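Lists > Camness Civic Forum > Nominations and Appointments > Archive

July, 9:40 am
From: Lowri Sayce
To: Camness Civic Forum members
Subject: Re: Confirmation hearings for the Ombudsman's office

Dear members,

I write in reply to Mr Schmieder's message, the relevant part of which is reproduced here for those who joined the list after it was sent.

> On behalf of the Braltholm branch, Torben Schmieder wrote:
>
> The branch does not support public confirmation hearings for the
> Ombudsman or for the deputy. Our members sat through the hearings for
> the Auditor and came away with very little knowledge of how she would
> do the job. They heard a good deal about her brother's business and
> her late husband's church. If the Forum's submission goes forward in
> its present form, we ask that our dissent be recorded in it.
>
> We would accept a closed interview by an all-party panel, with a
> written report tabled before the vote.

The dissent will be recorded as requested. I would nevertheless ask the branch to consider the following before the submission is settled.

The Forum's position on appointments was adopted by a vote of members, 342 in favour and 58 against, from 400 ballots returned. It holds that any officer of Parliament with power to compel documents should be questioned in public before taking office. The Ombudsman has that power. A closed interview, however carefully reported, leaves the public to rely on the panel's own account of what was asked and what was left out. 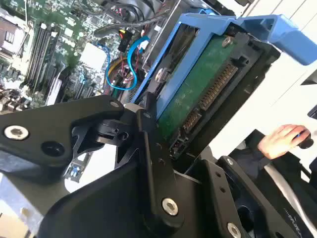

I agree with Mr Schmieder about the conduct of the Auditor's hearing. Members on both sides of the table used their time to address their own supporters, and the chair was slow to intervene. Questions about a nominee's relatives have no place in such a hearing unless a conflict of interest has been declared or is reasonably suspected. The fault, in our view, lay with standing orders that set no limits on relevance, and the draft submission deals with this at part 2.

Under that part, questions would be confined to the nominee's qualifications, past decisions, published views and financial interests. The chair would be required to rule on any objection at once and to give reasons. A nominee could decline to answer a question about a matter likely to come before the office, and could not be recalled on the same point. Written questions would close before the hearing opened, and the answers would be published in full, with a limit of 500 words for each.

The branch may also wish to look again at the Drurko inquiry. Its report favoured closed interviews for junior tribunal posts, where the number of appointments is large and public interest is slight. It drew a clear line between those posts and the independent officers. Several messages to this list have cited the report as if it opposed open hearings altogether, and I would encourage members to read the chapter on parliamentary officers before relying on it.

There remains the question of delay. The office has been filled on an acting basis since the last Ombudsman retired, and the Zanetti complaint cannot be concluded until a permanent appointment is made. The government has used this to argue for a quick vote without a hearing. The Forum does not accept that argument. A hearing of two sittings could be held within the present session if the nomination were tabled promptly, and the timing of the nomination is entirely in the government's hands.
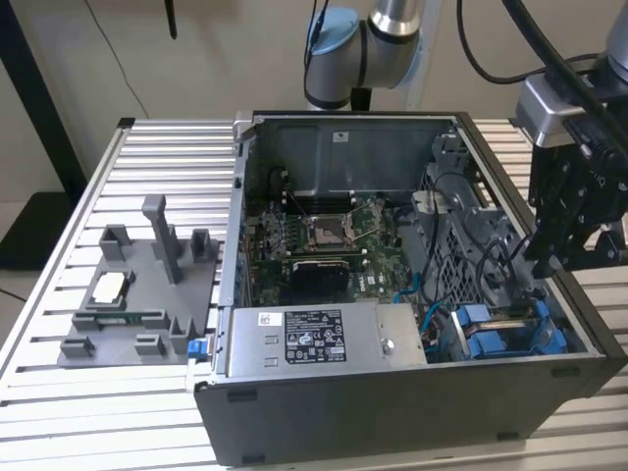 Open desktop tower on its side, with the CPU socket empty.

Members should note that the draft takes no position on any person whose name has been mentioned in the press. The Forum does not endorse or oppose nominees, and messages to the list that do so will be returned to their authors. I have had to return several this month.

Branches wishing to propose amendments are asked to send them in writing, with the paragraph number and the exact wording sought. General comments are welcome on the list but will not be treated as amendments. Where two branches propose changes to the same paragraph, I will circulate both texts before a vote is taken.

If the Braltholm branch would accept open hearings with the limits set out in part 2, I would be glad to receive wording from Mr Schmieder to that effect. If it would not, a dissent of one page can be attached to the submission over the branch's name.

Yours faithfully,

Lowri Sayce
Secretary, Appointments and Procedure
Camness Civic Forum

Contact the list owner | © Camness Civic Forum | Back to top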